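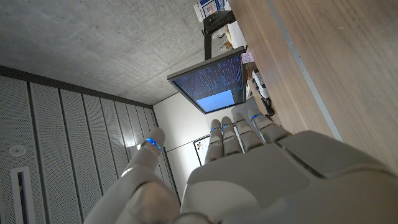
Figure 4.1. Room finishes for this unit: exposed concrete ceiling, perforated acoustic panels, plain white wall, monitor on a stand.

Unit 4: Hard and soft surfaces in small work rooms
Interior Acoustics and Fit-Out, course handout
Prepared by Serpil Soylu. Exercise sheet by Hideaki Kamata.

4.1 Scope

Unit 3 dealt with sound passing between rooms. Unit 4 stays inside one room and looks at what the finishes do to sound produced there. The room type is the small technical office: a few desks, several screens, hard floor, people on calls. Lighting is covered only where it affects the placement of a monitor.

4.2 The concrete ceiling

Smooth concrete reflects nearly all of the sound that reaches it. For hand calculation in this course, use an absorption coefficient of 0.02 at 500 Hz. Surface appearance has very little bearing on the figure. Faint patches and formwork marks, as in Figure 4.1, are too shallow to scatter speech frequencies and are treated as flat.

A room with an exposed slab has lost the surface where absorption is normally cheapest to install. The area has to be recovered elsewhere, usually on the walls, and wall area is limited by doors, glazing, shelving and services.

4.3 Perforated panels

A perforated panel absorbs very little by itself. The work is done by the air in the holes, the cavity behind the panel and any porous layer in that cavity. Three quantities matter:

Open area, as a percentage of the panel face.
Depth of the cavity.
Thickness and flow resistance of the backing.

With a fixed hole pattern, a deeper cavity moves the absorption peak to a lower frequency. A shallow cavity of 40 mm is common in refits where floor area is short. A cavity of 200 mm gives useful performance in the low range but takes that depth off the room along the full length of the wall. None of these three quantities except open area can be estimated from the room side, and even open area should be taken from the supplier's sheet.

Paint is a frequent cause of failure. A roller loads the edges of small holes and closes a proportion of them. If panels must be recolored, spray in thin coats and check a sample against the light.

4.4 Joints and penetrations

Panels in long vertical strips are set with a narrow gap between neighbors. The gap takes up tolerance and lets a single strip be removed. Keep it constant from top to bottom; a tapering joint is visible from across the room, and dark joints between gray panels show the error sooner than joints of matching color.

Small fixtures and framed slots should be located on the panel drawing before cutting. Preferred practice:

Center round fixtures on a strip, clear of the joint.
Line up the long side of a slot with the strip direction.
Frame the cut edge.
Seal the cavity around ducts and back boxes.

The last item is often left out of the specification. In the Grirnau refit (case file 2149, see the course folder) the wall cavity was open to the corridor at two back boxes, and speech could be followed from outside. Nidia Tello's site notes in the same file show the repair detail.

4.5 The remaining white wall

A plain wall meeting a treated wall at a corner is an acceptable arrangement. It becomes a problem when the opposite wall is also bare, as the pair will sustain a flutter echo. Clap once in the middle of the room and listen for a buzz.

A small framed poster or chart does not change the result. Glazed frames reflect as the wall does, and the area is negligible - enter it as wall.

4.6 Desk and monitor

The desk surface is a reflector close to the speaker's mouth. A screen is a second one. Angling the monitor changes the direction of the first reflection, which can be checked on plan with a ruler. A stand allows the angle and height to be set after the furniture is in place.

Dark screen backgrounds with small white text show reflected windows and luminaires more strongly than light backgrounds do. Settle the screen angle for glare first, then check it for sound.

4.7 Exercise

Take a room with a floor area of 60 square meters and a ceiling height of 3 m. The plan is in the course folder under Kedberg.

a) Calculate the reverberation time at 500 Hz with all walls painted and the slab exposed.
b) Repeat with one long wall in perforated panels, coefficient 0.70.
c) Move the same panel area to the two short walls. State what the Sabine formula fails to show about this change.
d) Draw one strip with a round fixture and a slot, with dimensions from the joint.

Show units at every step. Hand in at the Sunday session, on paper, to Widad Awad.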